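Willwood bench set: README

Maintained by Anel Ngubane and Damián Rivadeneira
Last edited 2020-10-26

What you are getting

A set of 3230 short recordings of robot arms doing small tabletop jobs, split into 70 folders by task. The jobs are picking up, putting down, pushing and placing. We collected them at our bench in Govthorpe to answer a question that keeps arriving in our inbox, usually with a link to somebody's launch video: can a machine do the chores yet?

Our view, having watched every recording in the set, is no. You are welcome to disagree, and the files are there so that you can. Please read the rest of this page before you do.

Why the tasks look so easy

They are easy. A child of four would be bored by most of them. We started with a longer list that included folding tea towels, emptying a cutlery drawer and packing a parts bin in the order a picker would want it. Florencia Núñez ran the first attempts and struck most of that list out by the end of the week. What remained was blocks, trays and pegs, with printed markers to help the software work out where things are.

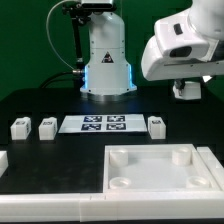 Photo: Vicente Orellana / Willwood bench set. Free to reuse with credit.

Look at how much help the machine is given. The cubes carry their own little printed labels, and there is a board with four large markers on it in the middle of the table. The tabletop is matte black and the blocks are white. Now think of your own kitchen worktop, and ask who is going to stick a marker on each potato.

We don't say this to be rude about the people who build such benches, as we are those people. But a result on this table is a result on this table. When a press release says "household tasks", check what was on the worktop and who put it there.

How success was marked

Each recording has a line in labels.csv with the task name, the folder, the outcome and the initials of whoever marked it. The outcome is "done", "part done" or "not done". Two people marked each recording separately. Where they disagreed, Horacio Ulloa watched it again and his mark stands.

"Done" means the object ended where the task sheet said it should and nothing else was knocked out of place. We do not give credit for a good try. A few people at Cliltov thought this was harsh when we showed them an early copy. A shop-floor supervisor would be harsher.

Known problems

73 recordings have no usable depth data. They are listed in no_depth.txt and should be left out if you need it.

Folder names were changed in December and some old names survive in the task sheets. Trust the csv.

Resets between attempts were done by hand and were not recorded. If you work out time per task from these files you will get a flattering number, so please don't publish one.

What not to use it for

Do not use it to claim that a robot can tidy a room, load a dishwasher or staff a packing line. It contains no cloth, no food, no liquids and no pets.

Version 2 will add a set from Machala with ordinary boxes and no markers. We expect the numbers to be worse and will print them anyway.

Corrections to Anel, with the folder name and line number please.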